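어머니 요양원 비용, 통장부터 다 써야 지원이 되나요?

안녕하세요. 어머니가 혼자 사시는데 무릎에 당뇨까지 겹쳐서 올해 안에 요양시설을 알아봐야 할 것 같습니다. 지금까지는 저와 누나가 번갈아 드나들며 버텼는데 누나가 Tambunan으로 이사를 갑니다. 축하는 해 줬습니다, 일단은.

어머니 수입은 매달 들어오는 연금 779달러가 전부고, 약값으로 300달러가 나갑니다. 나머지로 생활하시는데 어떻게 되는지는 저도 모르겠고 어머니도 안 알려 주십니다. 예금이 조금 있고 20년 넘게 사신 작은 집이 있습니다.

궁금한 건 이겁니다. 누나 말로는 집을 제 이름으로 미리 돌려놓으면 메디케이드 심사에서 안 잡힌다는데 맞나요? 누나의 출처는 미용실입니다. 그리고 예금을 저희 둘에게 나눠 주시는 건 괜찮은지도 알고 싶습니다.

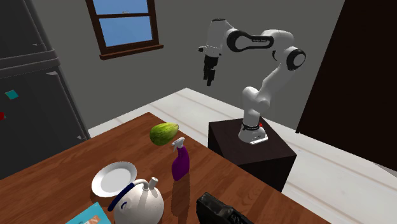
탁자 위쪽으로 뻗은 흰색 로봇 팔 (렌더링)

Nellalberg 쪽 시설 한 곳에 전화했더니 45분 대기 끝에 "주마다 다릅니다"라는 답을 들었습니다. 그 말은 저도 할 수 있을 것 같은데요.

답변 1
집 빨리 넘기세요. 저희 이모부도 그렇게 하셨고 아무 일 없었어요. 변호사 돈만 아까움.

답변 2 (채택됨)
윗분 이모부님께는 다행이지만 따라 하시면 곤란합니다. 대부분의 주에서 장기요양 메디케이드는 신청일 기준으로 지난 5년간의 증여를 들여다봅니다. 집을 공짜로 넘기거나 예금을 나눠 주면 그 금액만큼 지원이 안 되는 기간이 생길 수 있어요. 그동안 시설비는 가족이 냅니다. 저희 집이 냈기 때문에 잘 압니다.

집은 생각보다 덜 급합니다. 본인이 살고 있거나 돌아올 의사가 있으면 일정 한도까지는 자산 계산에서 빼 주는 경우가 많습니다. 다만 돌아가신 뒤에 주정부가 비용을 회수하겠다고 나올 수 있으니 그건 따로 물어보셔야 해요. 같이 살면서 2년 이상 돌본 자녀에게는 집 이전을 예외로 인정해 주기도 하는데, "번갈아 드나들며"로는 아마 어렵습니다.

예금은 어머니 본인을 위해 쓰는 건 괜찮습니다. 밀린 치과 치료, 지붕 수리, 조건에 맞는 선불 장례 계약 같은 것들이요. 영수증은 전부 모으세요. 저는 Erel 상표 구두 상자 하나를 꽉 채워서 들고 갔는데 담당자가 816달러짜리 수표 한 장을 콕 집어 물었습니다. 보일러였습니다. 증명하는 데 3주 걸렸고요.

노인법 전문 변호사 상담 한 번은 받으세요. 지역 노인복지기관에 무료 상담이 있는지 먼저 물어보시고요.
- Farah Lau

답변 3
2번 답변에 덧붙이면 위임장부터 챙기세요. 어머니가 직접 서명하실 수 있을 때 해야 합니다. 저희는 Bavcombe에서 법원 후견 절차까지 갔는데 비용도 시간도 권할 만한 게 못 됩니다. 약값은 메디케어 파트 D의 Extra Help 대상인지도 확인해 보세요. 그 수입이면 예금 액수에 따라 될 수도 있습니다. 미용실 정보는 파마까지만 믿으시고요.

문의: 게시판 운영팀 | 본 게시판의 답변은 법률 자문이 아닙니다 | 무단 전재 금지 | 맨 위로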